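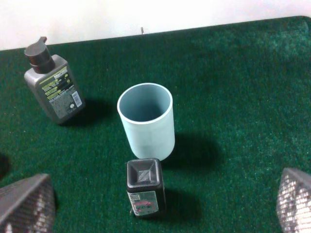
Pump dispenser bottle, gray plastic with a dark printed label.

Foliar feeding

Foliar feeding is the application of dissolved plant nutrients to leaves, usually as a fine spray. It is used in home gardens, orchards, greenhouses, and field crops, mainly to correct shortages of trace elements. The amounts a leaf can take in are small compared with what roots supply, so the method is normally used alongside soil fertilization.

Contents
Uptake
Nutrients applied
Preparation and application
Leaf burn
Compost tea and seaweed extract
Irkau bean plots
See also

Uptake

The outer surface of a leaf is covered by the cuticle, a waxy layer that limits water loss. Dissolved nutrients cross it slowly. Most of the movement takes place through very small water-filled pathways in the cuticle, with a further share entering by way of the stomata when these are open. Stomata are more numerous on the underside of the leaf in many garden plants, and directions for foliar sprays commonly call for wetting both sides.

Uptake continues only while the nutrient stays in solution on the leaf. Once the droplet dries, the salt left behind is mostly unavailable until dew or high humidity dissolves it again. Still, humid air therefore favors absorption, and hot or windy weather reduces it. Young leaves with a thin cuticle absorb more readily than old ones. Cabbage, onion, and leek have a heavy wax coating on which untreated water forms beads and runs off.

After entry, the fate of a nutrient depends on its mobility within the plant. Nitrogen, potassium, and magnesium move readily from the sprayed leaf to other tissue. Iron, manganese, and zinc move to a limited degree. Calcium hardly moves at all, and a calcium spray intended for fruit has to land on the fruit itself. For this reason, leaf sprays have little effect on blossom end rot in tomatoes, a disorder tied to calcium supply in the fruit and often to uneven watering.

Nutrients applied

Iron is among the elements most often applied to leaves. In alkaline soil it is present but poorly available to roots, and new growth turns yellow between green veins. Iron sulfate and iron chelates are both used. The greening produced by a single treatment is often spotty, and leaves that open later may again be yellow.

Magnesium is supplied as magnesium sulfate, sold as Epsom salt. A shortage appears first on older leaves. Manganese and zinc are applied as sulfates or chelates, and boron as a soluble borate. The margin between a useful and a harmful amount of boron is narrow, and a soil or tissue test is generally advised before use.

Urea is the usual source of nitrogen in leaf sprays. It crosses the cuticle more easily than nitrate or ammonium forms. Grades low in biuret, a byproduct of urea manufacture that is toxic to foliage, are preferred. Phosphorus and potassium can also be taken in by leaves, but the quantity needed over a season is too large to be met this way.

Preparation and application

Concentrates are diluted with water to the rate on the product label. In the home garden, the diluted spray is applied with a trigger bottle, a hand-pumped pressure sprayer, or a hose-end mixer. Hose-end mixers vary in output with water pressure and are less suited to trace elements. Powders are dissolved in a small volume of water first and strained before they go into the tank, as undissolved grains block the nozzle.

Hard water can reduce the performance of some products by forming insoluble compounds with phosphate or sulfate. Rainwater is often substituted. A wetting agent lowers the surface tension of the spray and spreads the droplets on waxy leaves. Household dish detergents are sometimes used for this purpose, although their ingredients vary and several can damage the cuticle.

Spraying is done in early morning or in the evening. Application stops at the point where droplets begin to join and drip, as liquid that runs to the ground adds nothing to leaf uptake. Open flowers are normally avoided. Rain soon after treatment washes off much of the dose.

Mixing of nutrient sprays with pesticides is common in commercial growing and requires a check of both labels. Calcium salts should not be combined with phosphates or sulfates in concentrated form, since a solid separates out.

Leaf burn

Leaf burn is the main hazard of the method. It results from a high concentration of salts on the leaf surface, which draws water from the cells beneath. Symptoms are brown margins and tips, or round dead spots where droplets dried. Damage is more likely in strong sun, on drought-stressed plants, and on soft greenhouse growth. Seedlings are especially sensitive. A trial spray on a few leaves, inspected before the rest of the planting is treated, is a standard precaution.

Injured tissue does not recover. Rinsing with plain water soon after an excessive dose can limit the harm.

Compost tea and seaweed extract

Compost tea is made by steeping compost in water, with or without added air. Its nutrient content is low and differs from batch to batch. Claims that it suppresses leaf disease have had mixed support. Because it may carry harmful bacteria from manure, its use on leafy vegetables close to harvest is discouraged.

Seaweed extracts contain potassium, trace elements, and small amounts of plant growth substances. Reported effects on yield are inconsistent, and the products differ in raw material and method of extraction.

Irkau bean plots

A small comparison of foliar and soil-applied manganese was carried out on bush beans at the Irkau garden station under Marin Kneževič. The planting consisted of 54 plots on limed sandy soil. Sprayed plots received 2 treatments of manganese sulfate, spaced 15 days apart, the first in July. Each plot was given 200 milliliters of diluted spray per treatment. Two bean selections, Flesedum and Nogueira, were grown.

The station's summary, dated 9 August 2023, recorded greener new growth in sprayed plots of both selections. Flesedum showed light marginal burn after the second treatment. No difference in pod weight between spray and soil application was established, and the summary noted that an uneven water supply at the north end of the site had affected several plots. The wetting agent, Skusteo, was not tested separately.

See also

Chelate
Chlorosis
Fertigation
Side dressing
Soil pH
Tissue testing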